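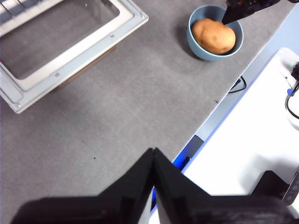
Buying a two-arm bench: questions about cost and planning

Most people who write to Sakberg have a job in mind and a budget, and want to know if the two match. This page covers what we are asked most often before an order is placed. Arms usually take up most of the first conversation, but a good part of the money and nearly all of the delays come from the bench around them. Take a simple handling job such as a single potato in a light blue bowl on a grey felt top. It still needs an arm with a gripper reaching in to the potato, a second pair of fingers close by, a fixed metal frame on the same surface, and cables that have to go somewhere at the edge of the table. All of it has to be paid for and fitted into your room.

Do I need two arms or will one do?

If your items arrive in the same position every time and only need moving from one place to another, one arm is usually enough. Two arms are worth paying for when something has to be held steady while something else is done to it, or when one arm cannot reach the whole table. If you are not sure, buy one arm and a bench that is already drilled for two. The extra holes are included in the price of the bench. Drilling them later means emptying the table, and we charge for the visit.

What does the bench cost without the arms?

The standard Brarnilby bench is £2,287 before VAT. That includes the steel underframe, the top, one felt cover, the edge trim and the two mounting plates. It does not include arms, grippers, cameras, a computer or delivery. We quote those separately because many customers already own some of them.

What else should I put in the budget?

The items people forget are nearly always small ones. Allow for spare finger pads, a second felt cover, cable clips, longer power leads, a lockable drawer or cupboard for tools, and an emergency stop button that can be reached from both sides of the table. If you are using cameras on the wrists, allow for spare cables too. They bend every time the arm moves and should be treated as something that wears out.

Staff time should be in there as well. Someone has to set up the job, reset the table between runs and clean it. We ask customers to write down a name against that work before they order. If you can't put a name to it, it may be worth waiting.

How much should I keep back for consumables?

A replacement felt cover is £272 fitted, or you can buy felt by the metre from any fabric supplier and fit it yourselves with double-sided tape. Ours is cut to the bench and has holes in the right places. How often you replace it depends on what you put on it. Food leaves marks, and raw vegetables leave soil and bits of skin. Customers who handle produce tend to keep one cover on the bench and one spare on the shelf.

Finger pads are sold in sets. We suggest buying one spare set with the arms so that a worn pad doesn't stop work while you wait for the post.

Why felt? Can I have a bare top?

Yes, you can have a bare top at the same price. Felt stops round things from rolling quite so easily, cuts down glare for the cameras, and gives a little when a finger comes down too far. Against that, it holds dirt and can't be wiped down properly. If your site has hygiene rules that require a wipeable surface, order the bare top. The felt bench is meant for trials and training work, and food that has been handled on it should not be sold or eaten.

Can we use our own bowls, trays and racks?

Please do. We would sooner you tested with the things you use every day than with something bought for the purpose. Send us the outside measurements and the weight when full, and we will tell you if the grippers you are looking at can open wide enough.

Two pieces of advice on containers. Choose a plain, matt finish where you can, since shiny bowls cause trouble for cameras. And buy several of the same one at the start. Ranges get discontinued, and a bowl with a slightly thicker rim can mean setting up the job again.

Metal frames and racks should be fixed down if they are going to stay in one place. Anything that is free to shift on the felt will shift over a day's work.

How much room do I need?

More than the table. Leave space to walk along both long sides, and do not plan to push the bench against a wall. Many customers put a second table right next to the first for the computer, power supplies and controllers. That works well, but decide on it early, because the gap between the two tables is where cables tend to end up. A loop of cable hanging in a gap will catch on something sooner or later. We can supply a cable tray that bolts under the edge of the top. It is a cheap item and far easier to fit before the arms go on.

Check your doors and lift as well. The Brarnilby top comes in one piece and does not fold.

What about power?

The bench itself needs none. For two arms, a computer and lighting, plan for 6 sockets within reach of the table, ideally on the wall or in a floor box. Please don't run everything from one extension lead. If new sockets are needed, get your electrician booked before you confirm a delivery date with us. This has held up more installations than anything on our side.

How long does delivery take?

Benches are built to order. Allow four weeks from the date we receive your purchase order, and longer if you want a bare top in stainless steel. Arms come from their own makers and have their own lead times, which change through the year. We will give you the current one in writing with your quote.

If your money has to be spent before the end of the financial year, get your order to us in January. By March we can usually take the order, but we can't always promise that the goods will be with you in time.

Is it better to buy or to hire?

Hiring makes sense for a trial with a clear end. Past a certain length it costs more than buying, and we will tell you where that point falls for your quote. Hired benches come with a fitted felt cover, which you don't have to replace unless it is torn or burnt. Ordinary marks and specks are expected.

You can turn a hire into a purchase at any time. The first month's hire is taken off the price.

Do you sell second-hand benches?

Now and then. Benches that come back from hire are checked, given a new cover and sold through Skellmont, who handle all our used stock. They keep a waiting list and you can ask to join it. Used arms are a different matter — we don't deal in them, and suggest you ask for the service history before buying from anyone who does.

Who installs it, and is that included?

Installation on the mainland is done by Pandey and is priced on your quote as a separate line. They bring the bench in, level it, fit the mounting plates and bolt on the arms if those have arrived. They do not set up software or teach the arms a task. If the arms are late, a second visit is charged, so it is usually cheaper to move the date.

You are free to install it yourselves. You will need two people for the top, and a good long level.

Do we need a risk assessment?

Yes, and it is your responsibility as the employer. We can send drawings, weights and reach distances to help whoever writes it. Do this while you are planning the room. If the assessment calls for a guard or a marked floor area, that takes up space and costs money, and both are hard to find afterwards.

Can the bench be extended later?

A second bench can be bolted to either short end. The long sides have trim along them and are not made for joining, though nothing stops you from standing another table alongside. If you expect to extend within a couple of years, tell us now and we will supply levelling feet that match.

What should I send you to get a quote?

A short description of the job, a list of the items to be handled with sizes and weights, a sketch of the room with doors and sockets marked, and your rough budget. Photos from a phone are fine. You don't need to have chosen your arms.

Lambros Giannakopoulos deals with all quotes for benches and hire. Please put the name of your site in the subject line of your email so that he can match it to any earlier correspondence. Quotes are free and hold for 60 days.

Prices on this page exclude VAT and were last checked on 20 October 2026.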